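Home | Features | Food | Archive
Print this story | E-mail this story

The Last Cheese Cellar in Gromley

Tuesday, December 3, 2019

Cold down there. Sandrine Maillard keeps 380 wheels under the old Andier dairy and turns every one by hand, twice a week. Started with 51. No machines, no music — "they don't care for it," she says, not smiling.

Lionel Bodin buys most of the December batch. Pays late, she says. Pays tho.

The rind is the whole buisness. Salt, brush, wait. Two bad wheels last winter and she still talks about them.

Storerooms everywhere have their rules. Hers is shut the door.

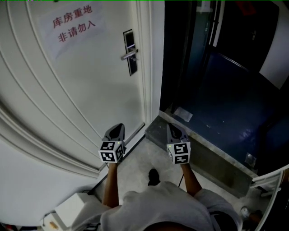
A storeroom notice in Chinese: no entry unless invited.

Tastings start again after the holidays. Bring a coat.

Comments
gromleygal: Got a wedge saturday, gone by sunday
T. Lefèvre: How much per wheel?? article doesnt say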